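Equipment Planner / Buyer, robot handling cells (part time to start, could go full)

Tellero, automation group

Posting this fast because the budget window closes in November and we need a person in the chair before then. Apologies for the shape of it.

What we need: someone to own the shopping list. We do pick and place work with robot arms, small objects, baskets, tables. The people doing it are good at it and bad at ordering things. Right now purchasing is Jaanus Grīnberga plus a spreadsheet, 300 rows, half of them cable. He wants his evenings back.

The job, more or less:

- go round the benches, write down what is there, what works, what's on its last legs
- turn that into a plan for next year. Arms, grippers, depth cameras, mounts, cabling, shipping cases, spares
- get quotes. Real ones, with lead times and freight in them
- say no to people, including me
- keep the spares shelf stocked. Fingers, flanges, screws, power strips, the boring stuff
- tablecloths and baskets too, yes, same budget line

The big decision waiting for you is grippers. We want one type per table next year or a good argument for keeping two. Peltus has quoted, Vindard has quoted, the quotes don't line up and somebody has to sit down and make them comparable. Service terms especially. Also whether to buy more arms at all or spend it on mounts and cameras first. Jurgita Sepp thinks cameras. I go back and forth.

Basket task, one red cube, the kind of work you'd be buying for:

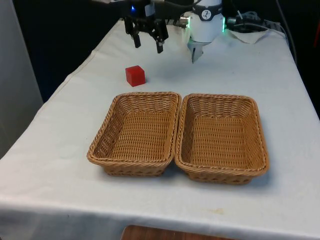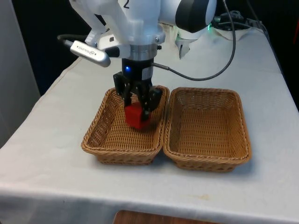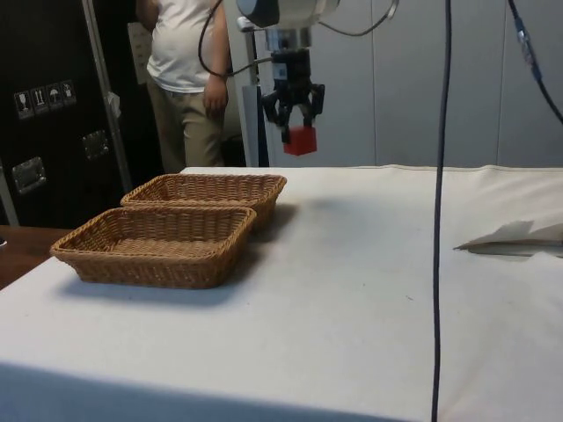
Cable managment is its own item in the plan and it's underfunded. Last year we put in 1,061 for ties, sleeves and overhead supports for the whole floor, gone by spring. Whoever takes this job should price it properly, per table, with the labor in. Same for the time it takes to move a cell. We budget for the crate and the truck and then forget the two days of setup.

You'd be a fit if you have:

- bought technical equipment before, any field. Lab, workshop, theater, hospital, all fine
- a spreadsheet habit
- enough nerve to phone a supplier and ask why the price went up
- patience for engineers who say "we just need one more"

Robot experience is nice, not needed. You will pick up the words in a few weeks. You don't have to program anything. You do have to read a spec sheet and notice when the payload number leaves out the weight of the gripper.

Not a fit if you want a tidy procurement department with forms. There's one form. Sebastião Vieira made it and it has 19 fields, feel free to cut it down.

Hours: 16 a week through the winter, then we look at it again. On site for the first month so you can see the tables, after that mix as you like. Start as soon as you can.

Pay: depends on experience, we'll tell you the range on the first call, just ask. Travel to suppliers is paid.

You'd report to me. Day to day you'll mostly be dealing with Jaanus Venckus, who runs the benches, and there are two of them named Jaanus so use last names in email or it goes to the wrong one.

To apply: send a resume and one page, no more, on something you bought for work that turned out to be the wrong thing and what it cost to put right. No cover letter. If you've ever written a replacement schedule for equipment send that too, black out whatever you need to.

Two rounds. First is a phone call, half an hour. Second is on site, we walk you past the tables and you tell us what you would order first and what you'd hold off on. Bring a notebok. We pay for the second visit.

We read applications as they come in, so earlier is better. Questions to me, mornings are best, before 10.

Uldis Liepiņa
Tellero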